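Setting Up a Produce Corner: Cabinets, Crates and the Basket Table

Filed under: Fit-out guides
Written by Remzi Erdem
Last updated January 8, 2021

This guide covers the layout of a small produce corner on a carpeted floor, using wood display cabinets, tiered crates and a separate side table for the shopping basket. It assumes the cabinets are already assembled. If they aren't, finish the assembly sheet first and come back.

The Plernstead layout is used throughout. Other rooms will need different distances but the same order of work.

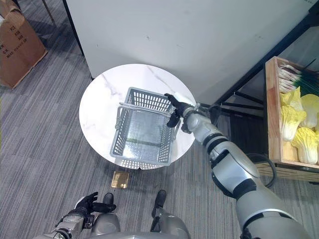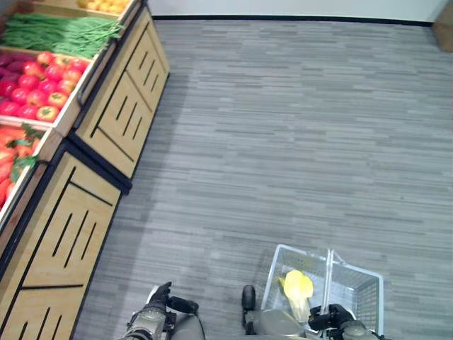
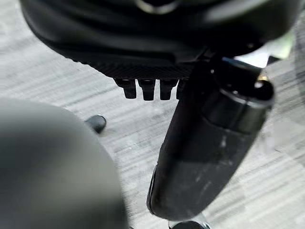

Before you start

Clear the floor where the cabinets will stand and vacuum it. Grit under a cabinet base works its way into carpet tile and can't be reached later. Find every floor outlet and mark it on the plan. An outlet cover must stay reachable and must never end up under a cabinet base or a table foot.

You will need:

Tape measure
Painter's tape
Spirit level
Thin plastic shims
Two flat moving blankets
Soft cloths and a mild, unscented cleaner

Step 1. Tape the outline

Tape the footprint of each cabinet on the carpet. Work from a fixed wall and not from the pattern of the carpet tiles, which may not run square to the room. Leave a walkway of at least 36 inches in front of the slotted panels, or more if local rules call for it.

Tape the position of the basket table as well. It goes on the opposite side of the walkway from the crates, within one step of them. A shopper should be able to turn and set something down without walking.

Step 2. Place the cabinets

Move each cabinet empty, with the crates off. Slide it on a blanket, two people to a cabinet, and lift at the base. Do not pull on the front panels. The slots weaken the wood slightly, and a panel that has been pulled will rattle from then on.

Set the cabinet farthest from the entrance first. Bring the second one up to it until the trim meets at the joint. Check the level along the front and then from front to back. Carpet compresses under load, so check again the next day and shim if needed. At Plernstead the second cabinet settled by 2 mm overnight and one shim corrected it.

Keep the slots clear. Do not tape price cards or posters over them.

Step 3. Set the crates

Place the back tier first. Each crate should sit flat on its support with no rocking. Turn the better side of the rim toward the walkway. Run a hand along the rim before filling and sand any splinters with fine paper.

Line a crate only if the goods are small enough to fall through gaps. Cut the liner below the height of the rim so that it does not show.

Step 4. Fill

Long, thin goods such as green beans are laid parallel, all in one direction. They take up less room this way and a handful can be lifted without dragging the rest along.

Round goods such as tomatoes are packed close, stem side up, starting from the front edge. Fill to just above the rim at the back and just below it at the front. Anything higher will roll off when a piece is taken from the bottom row.

Peppers go in with the stems up where the depth of the bin allows.

Put strong colors next to weaker ones. Two reds side by side are hard to tell apart from the far end of the walkway. If two reds have to be neighbors, use a different shape for each.

Step 5. The basket table

A round table is preferred here. It has no corners to catch a hip or a coat, and it can be approached from any side. The top should be larger than the basket all the way around. Center the basket and check that the handle folds down fully onto the rim. A handle left standing makes the table more likely to tip if it is caught by a sleeve.

Test the table by pressing down firmly on one edge. If the opposite side lifts, use a heavier base or a smaller basket.

Wipe the tabletop with a damp cloth and dry it. Wash slotted baskets in warm water with a soft brush, and rinse them from the outside in. Dirt collects in the corners of the openings.

Step 6. Clear away

Flatten empty cartons and remove them from the floor. Cartons still in use go against the wall, outside the taped walkway. Remove the tape last, after the final level check. Pull it back slowly at a low angle to avoid lifting the carpet fibers.

Maintenance

Check the joint between the cabinets once a month. Empty the crates fully and brush them out each time the stock is changed. Floor outlet covers should be opened, cleaned and closed again twice a year. At Plernstead the next check is planned for April, together with a replacement of the shims.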